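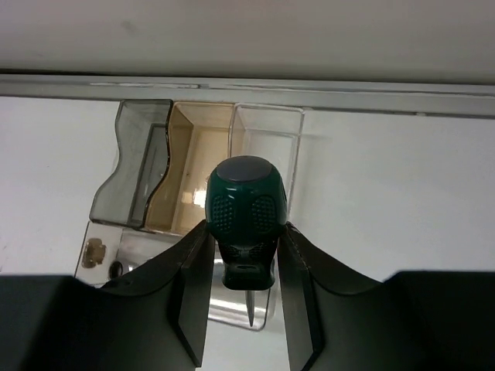
The green stubby, with the gray and amber bins behind it.

Gerkon's tool-lending room is open again as of 15 June 2024, and I went over to have a look because I still owed them a pair of pliers from November (sorry!). They've been sorting out the small hand tools, the stuff that used to live in one big drawer where you'd dig for ten minutes and come up with the wrong thing.

The new setup is plastic bins standing in a row, each one a different tint so you can tell somebody "it's in the amber one" from across the room. I like them a lot. They've got wavy front edges, so it's easy to reach in, and you can see what's inside without pulling anything out. There are 141 small tools on the list so far and all of them are getting a bin, a tag and a line in the Satti catalog, where members can reserve from home.
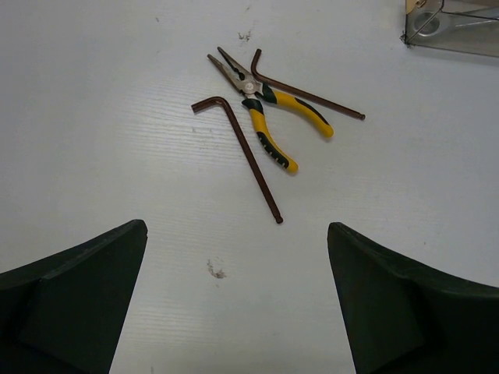 Needle-nose pliers and two hex keys on the white worktop.

Hex keys are apparently what people ask for most, for bikes and flat-pack furniture, and they're also what goes missing most. The ones I saw out on the worktop had a brownish, rusty look to them, but they have ball ends, and if you've ever tried to get at a bolt behind a chair leg you'll know why I'd borrow them anyway. The yellow-handled pliers next to them looked handy too.

Loans are for two weeks, same as before, and a year's membership is still $40. If you belong to the Soltach branch your card works at Gerkon now as well, which it didn't last year, and I drove all the way back once because of it.

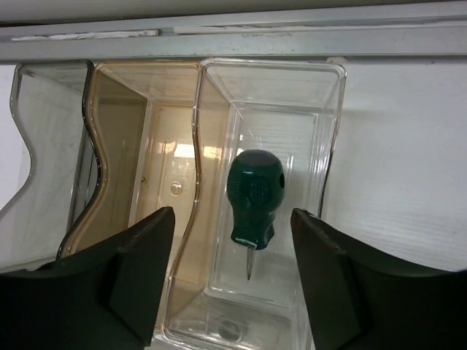 Short screwdriver at the clear bin, the last in the row of three.

My own pick would be the short screwdriver with the fat green handle. I've got a kitchen drawer with a loose runner that no normal screwdriver will fit behind, so I've put my name down for it.

Returns go in the box by the Elosex Street door. Please wipe things off first and tie sets together if they came that way.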